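Home Stories Poems Back Issues Submit

The Accordion

The man from Romaniuk Music said he would take the accordion for 1,000 dollars if the bellows held air. I told him they did. I had not tried them.

It was my mother's, a red Rometti with a strap that smelled of her hand cream. She played it at weddings before I was born and then at the kitchen table in the evenings with the window shut. After she went into the home at Firine it sat in my hall closet under the winter coats. Every November I moved it to get at the boots.

I needed the money for the car. The transmission had gone on the hill outside Revville, and the garage wanted a deposit before they would order the part. So on Monday I took the case down to the bus stop and waited for the 39.

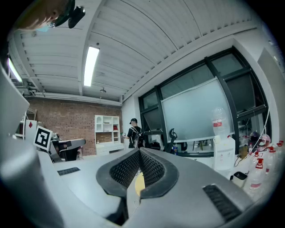

Pale blue mask.

The bus was late. A woman on the bench asked me what was in the case and I told her. She said her uncle had one and it was the loudest thing she ever heard in her life. Then she asked me to play something. I said I couldn't play. She looked at the case for a while and said it was a shame to carry something that heavy and not know how.

I sat in the back with it between my knees. At each stop it slid forward and I pulled it in again. When we passed the turn for Firine I thought about the visiting hours, which ended at 7, and about how I had gone only twice since the spring. I pressed the button before I had decided anything.

The driver let me off by the feed store. It was a longer walk than I remembered. I changed hands at every telephone pole. 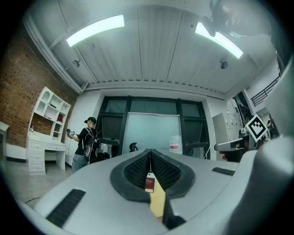
White ceiling, strip lights.

My mother was in the chair by her window. She did not say my name but she moved her feet so I could get by. I opened the case on the bed. She looked at it the way you look at somebody in a grocery store when you can't place them.

"That's got a bad key," she said.

I asked her which one. She reached over and put a finger on it, near the top, and held it down. There was no sound, as I hadn't undone the straps on the bellows. She waited. Then she told me to undo the straps.

She couldn't hold the weight, so I knelt on the floor and worked the bellows while she used her right hand. They held air. She got through most of a waltz. The bad key came up 2 times and both times she made a face at me, as if I had done it.
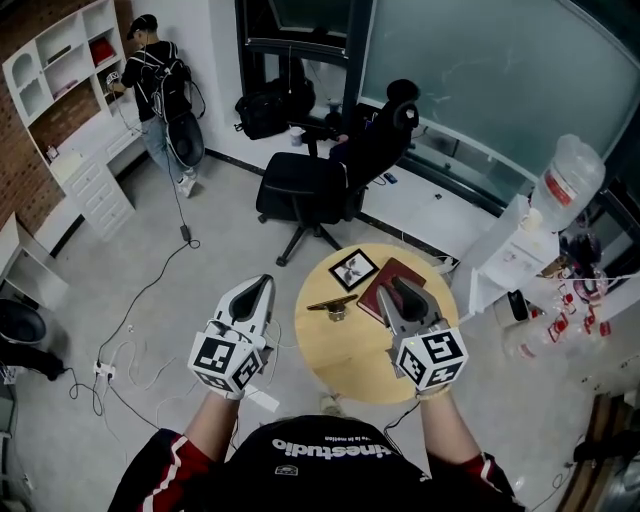 My brother told me on the phone that night that I should have gone on to Romaniuk's afterward, they were open late, and did I think the garage was going to wait? He said Mom wouldn't know whether it was there or in a store window. I said she knew about the key. He said anybody could have a bad key.

I called the garage in the morning and asked if they would take half. They said they would think about it.

The accordion is on top of her dresser now — the aide found a towel to put under it. I take the 39 out there on my day off. I still can't play, but I have gotten better at the bellows. She tells me when I'm rushing.

Contact the editors | Copyright remains with the author | Back to top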